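Student Robotics Project: Sorting and Storage Task
Speaker notes, Huguette Chisholm
2019-06-26

Slide 1. Welcome the guests and thank the Savstead program for its support. Introduce the team: Fergal Keane, Treasa Lenihan and Áine Ó Gríofa.

Slide 2. State the assignment. Students were asked to teach the arm to handle household items in and around a small drawer unit.

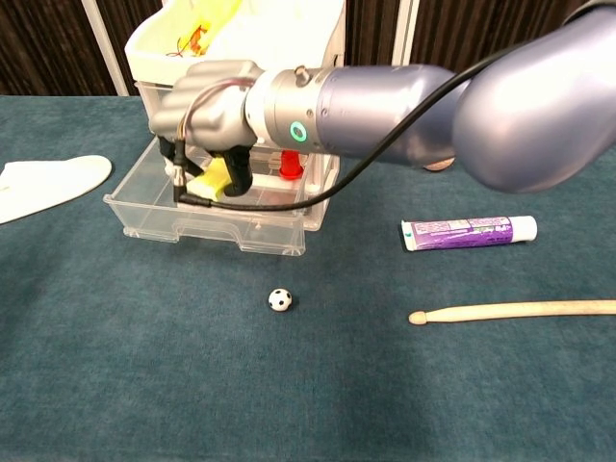
Hand over the open drawer, with the sponge under its fingers.

Explain that the students chose the items themselves. Soft items and hard items call for different grips, and the toothpaste tube was the subject of much debate. Pause for questions.

Slide 3. Report the figures. The team set a goal of 1,000 recorded attempts and had completed 772 by the end of March. Of these, 128 were set aside after review by Mr. Keane.

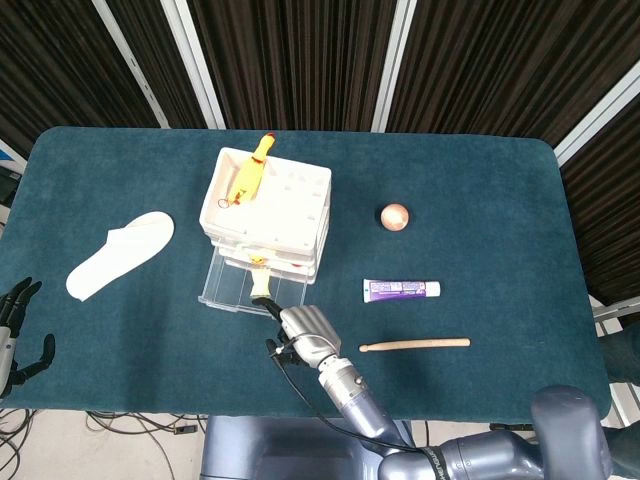 Slide 4. Describe the division of work. Students served in teams of two, one at the controls and one keeping the log. Ms. Lenihan will speak to grading.

Slide 5. Invite Ms. Ó Gríofa to the podium. Written questions may be left at the Savstead desk.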